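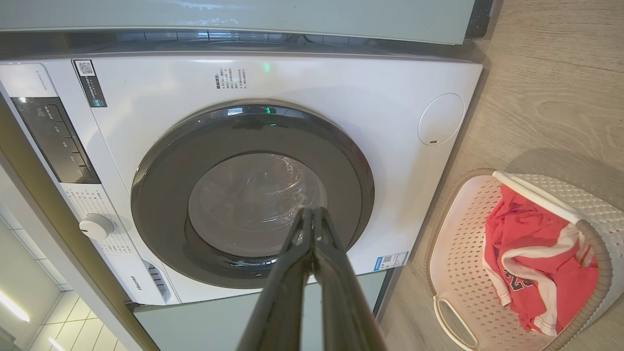

Laundry task, notebook entry, February 9, 2025

Carrying on from the last page, where I'd got as far as "door detector rubbish, see tomorrow". Tomorrow turned into most of a week, sorry to anyone on the team who's been waiting for it.

Where we are: the Derkcombe student challenge wants a household task done start to finish, and we (Nellbridge robotics club, the evening lot) picked laundry back in January when it sounded easy. Go to the basket, pick up the clothes, get them in the drum, shut the door. A five-year-old can do it! Our two arms can do some of it, some of the time, and never yet all four bits in a row.

Wrist camera

I spent the first hour on the wrist view. I like this view a lot more than I used to. The door ring is dark and the front of the machine is white, so you'd think finding the circle would be a doddle, and from straight on it is. From above, with the wrist tipped over, the circle squashes into an oval and the fingers sit right across the bottom of it. The old circle finder kept giving up or, worse, picking the round white cap on the right of the door and being very sure of itself. It's white on white with a thin grey outline, and I'd never given it a thought until the arm started heading for it.

Two changes. First, I masked out the fingers. They're in the same place in the picture whenever the gripper is in the same pose, so it's a fixed mask per pose and no cleverness needed. Second, I fit an ellipse and throw away anything without a dark ring round it. The cap went away as a candidate straight off. The programme knob too, which had been popping up now and then over on the control strip.

Ran it over the saved frames from the last batch. Out of 3,174 wrist frames it lost the door in 289. Most of the ones I looked at were the arm coming in very low, where the fingers hide too much of the ring for the fit to hold. I can live with that for now – by the time we're that low we shouldn't be searching any more, we should be following the last good fit. Written on the board so I don't go back and "fix" it at midnight.

Reflections are the other nuisance. The glass has curved streaks across it and the edge finder adores them. I tried blurring more and lost the inner rim altogether, tried blurring less and got a plate of spaghetti. Settled in between, number's in the config with a comment. If you change it please write down what you changed it from!

The power light is a gift, by the way. Small, green, just above the door, nothing else like it on that part of the front. I'm using it to tell which way up the machine is in the wrist view, which sounds daft, but with the wrist rolled over that far the door alone gives you nothing (a circle is a circle). One catch is that the door rim picks up a bit of green from it, so take the brighter blob.

Basket and the two arms

Moved on to the basket after a sandwich. We'd been doing this with one arm and the basket kept scooting off across the floor, so the plan now is one gripper on each side, lift together, bring it close to the door, and only then go for the clothes. Skolter is the name we've given the two-arm lift script, after a long argument that I lost.

The head camera is the one to use for this stage. You get both sides of the basket at once and the bottom of the door, and Sarmiento (the planner, for newer people) can work out where everything is relative to everything else without the wrist cameras having to agree first. They very rarely agree first. 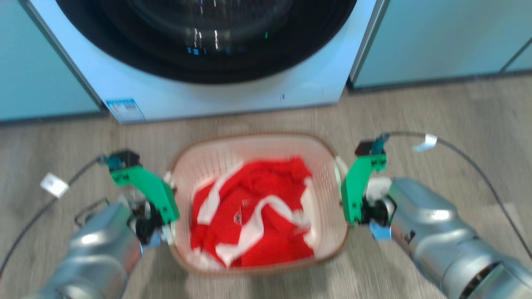 Head view: a gripper on either side of the basket, red kit inside, machine behind.

Things I wrote down while going through the head footage:

Red clothes are lovely for this. The colour threshold picks them out of the basket in one go and leaves the floor and cabinets alone. But the white bands on the kit get dropped, so the planner sees one garment as separate islands and plans a grasp for each. I've told it to join up red regions that sit inside the same basket outline. Crude, and it will go wrong the moment we have two red things and want only one of them. Also there's white fabric in the pile that it doesn't see at all, and at Derkcombe they'll surely hand us a pile of white towels.

The green gripper parts are much too close in colour to the cabinets for my liking. Under the club settings the segmenter kept gluing the right one to the cabinet front behind it. I've stopped asking the camera where the grippers are and just use the joint angles, which is what we should have done in the first place.

Cables: both loop outwards from the grippers and they worry me. Left one goes off to the side and I can't see from the head camera how much slack it has at full reach. Check by hand before anyone runs Skolter above half speed. I mean it, by hand, with the arm powered down.

Training data

We had 164 demonstrations at the start of the session, all teleoperated. Re-cut them so each one is split at the moment the grippers first close on the basket, which gives the lift policy a cleaner start. Training went to 2,120 steps before I ran out of evening and stopped it; the loss was still going down a bit so it wants longer. Checkpoint is in the shared folder with today's name on it.

I haven't run the new checkpoint on the arms yet. I was sorely tempted! But it was late and I'd been the one moaning about people testing when they're tired.

To do next time:

Check cable slack, both sides, before anything else.
Finish the training run from the checkpoint.
Get some pale clothes and a few dark socks for the basket, any size, old is fine.
Switch off the door search below the low height and follow the last fit.
Ask the Derkcombe people whether the door starts open or shut. The rules say "ready for loading" and we've had three different readings of that.
Somebody please label the spare batteries.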